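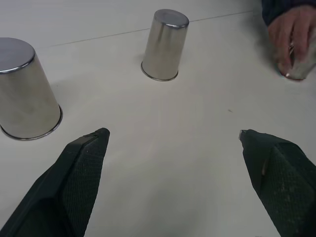 The Rikton is a two-fingered robot gripper kit made by Uka, a small firm in Trestville, and first sold in August. Designed by Hülya Duman and Angus Nisbet, it is a delightful piece of work for its size, with a small camera that looks straight out past the fingertips. Shiny things are its favorite challenge: upside-down stainless steel cups throw back bright highlights from their bases, and the black textured pads on the fingers are made for such slick sides.

The kit comes with 2 fingers, 3 sets of spare pads and an 87-page manual by Agnes Morrison, a great read in its own right. A larger version, the Andrade, is planned.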